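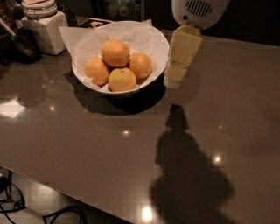
**Course handout: Site visit to the Climus demonstration kitchen**

Students enrolled in Introduction to Service Robotics will attend the October visit to the Climus facility in Pumden. Attendance is required, and the visit replaces the regular laboratory session. Please read these notes in advance and bring a printed copy.

## Arrival

The group meets in Room 303 at 9:15 a.m. and walks to the facility together. Students traveling separately must report to the front desk and ask for Corey Maihi, who will lead the demonstration. The visit is limited to 30 students. Bags and coats are to be left in the cloakroom.

## The fruit-handling demonstration

The main task concerns the handling of whole oranges in a paper-lined bowl on a kitchen counter. The arm is to remove one fruit, place it on the counter, and return it to the bowl. Students should give attention to the following points.

- **Approach.** A bowl has a raised rim, and the gripper must clear it before closing. Compare an approach from the side with one from directly overhead.
- **Contact between objects.** Oranges resting against one another will shift when one is moved. Note whether the operator selects the top fruit first.
- **The liner.** Loose paper folds easily and can be caught between the fingertips and the peel. Its corners may also hide part of the fruit from a camera.
- **Lighting.** A polished counter reflects the ceiling lights, and the arm casts its own shadow over the work area. Both can mislead a vision system that relies on brightness or color.

Grip force will be covered in Lecture 2 – students who have not yet reviewed the section on soft contact should do so before the visit.

## Second station

After a short break, the group will move to the Baran station, where staff will replay selected trials from a library of 3,000 recorded attempts. Failed attempts are included. Students may ask for a trial to be paused or repeated.

## Conduct

Remain behind the floor line while the arm is powered. Questions are welcome between trials, but please do not speak to the operator during a trial. Personal photography is permitted at the first station only.

## Written work

Submit a report of two pages to the Lemov Building office by 4:00 p.m. on the day after the visit. The report should describe one grasp in detail, name one likely cause of failure, and propose a change to the task setup or the motion plan. Diagrams may be drawn by hand.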